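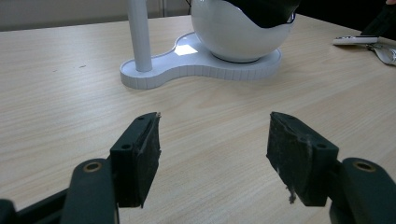 The two-finger gripper open over a tabletop, with the worn pad covering visible at the lower part of the right jaw.

Review: Plidetberg Hand-Held Gripper Kit
Prepared for members of the Lindsay Shared Workshop

The Plidetberg kit is supplied by Sillonow as a set of parts for one hand-held, two-finger gripper. It is intended for members who wish to record grasping tasks by hand before moving them to a robot arm. The workshop purchased one kit in December. Rocío Cifuentes carried out the assembly and Martti Hyvönen supervised the period of use on which this review is based.

Assembly
The printed manual runs to 35 pages and is clear up to the point where the finger arms are fitted. The steps for the left and right arms are given on separate pages, in a different order, and members are advised to read both before starting. Total build time was about 70 minutes. All fasteners were present. A driver of the correct size is not included.

Each arm carries a brass-colored ring insert in its rounded end. In our kit the inserts were already seated in the arms, and no pressing or reaming was called for. The jaw pads are held by small screws reached from the outer side, and a pad can be removed without disturbing the rest of the finger. This is a sensible arrangement and should be kept in any later revision.

Performance
Closing force is adequate for household objects of moderate weight. The fingers returned to the open position consistently during our trials, and side play at the tips was slight. The pads, which lean slightly inward, held boxes and small bottles well. Thin items lying flat, such as cards and single keys, were difficult to pick up from a smooth table — a limitation the manual does not mention.

Durability
The pad covering is the weakest part of the kit. The black material on the inner faces is scuffed and uneven along the edges, and loose fibers hang from the lower part of the right pad. Fibers of this kind may catch on an object at release, and they should be trimmed before each recording. One set of replacement covers is supplied. The workshop considers that 2 sets would be a fair allowance at this price. The arms and inserts have given no trouble.

Compatibility
The grip bolts directly to the Plunano mounting plate already held by the workshop. The screws supplied for this purpose are 3 mm too long and require washers.

Rating and recommendation
Assembly: good
Grip: good
Pad wear: poor
Manual: fair

The kit is approved for general member use. Pads are to be inspected when the tool is signed out and again on its return, and any torn covering is to be reported to Martti Hyvönen. A second kit will be considered once Sillonow has confirmed the price and supply of replacement covers.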